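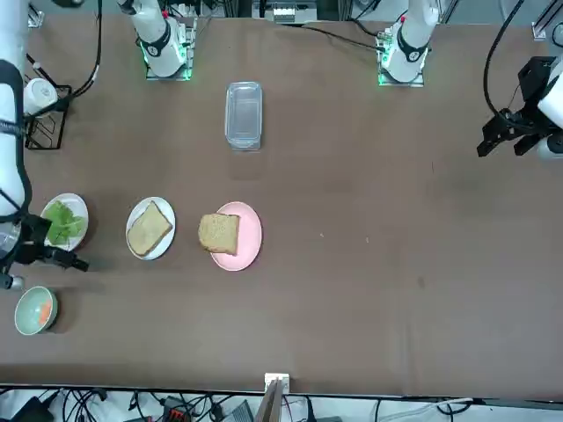
Limsakul Television is pleased to confirm that the workplace comedy Favden has been renewed for a third season. Details on casting, production and broadcast follow in this thread.

Golshifteh Rezaei and Itsuki Chiba will both return in their leading roles. Relu Cârstea, who joined in the second season as the building's night manager, has been promoted to the regular cast.

Tetteh Aryee remains showrunner. In a statement to the network he said: "We ended last season with two people on opposite sides of a locked door. The writers have been arguing about who opens it, and I am grateful that we will get to settle the matter on screen."

Bradley Greenwood will direct the opening episode and the season finale. He previously directed 5 episodes of the series, including the elevator episode that closed the first season.

The new season will again consist of half-hour episodes. The network has asked for one extended episode, which will be placed at the middle of the run. Its title has not been released.

Production is handled by Sunance, as in past seasons. The office set has been kept in storage and will be rebuilt on the same stage. Viewers may notice that the mail room has moved to the other side of the hallway. This change is addressed in the script.

Ms. Rezaei has also written an episode, her first for the series. She said: "Tetteh asked me for two pages of notes on my character and I sent him a full script. He was very polite about it."

Season three is planned to premiere in January. An exact date and time slot will be posted on this account when the winter schedule is final.

The first two seasons can be seen in full on Stirkum, the network's streaming service. Closed captions are available on every episode. Audio description is available for season two and is being prepared for season one.

Tickets for studio tapings will be given out by drawing. Each taping seats 81 guests. Entries will open on the Favden show page, and there is no charge to enter. Please do not send ticket requests by direct message, as they cannot be processed.

Members of the press may request interviews with the cast and with Mr. Aryee through the publicity office. Photographs from season two are approved for use with the standard network credit.

Correction to the earlier post on directing: Mr. Greenwood's total of 5 includes the season two premiere, which he co-directed with Mr. Aryee.

Contact Publicity | © Limsakul Television. All rights reserved. | Back to top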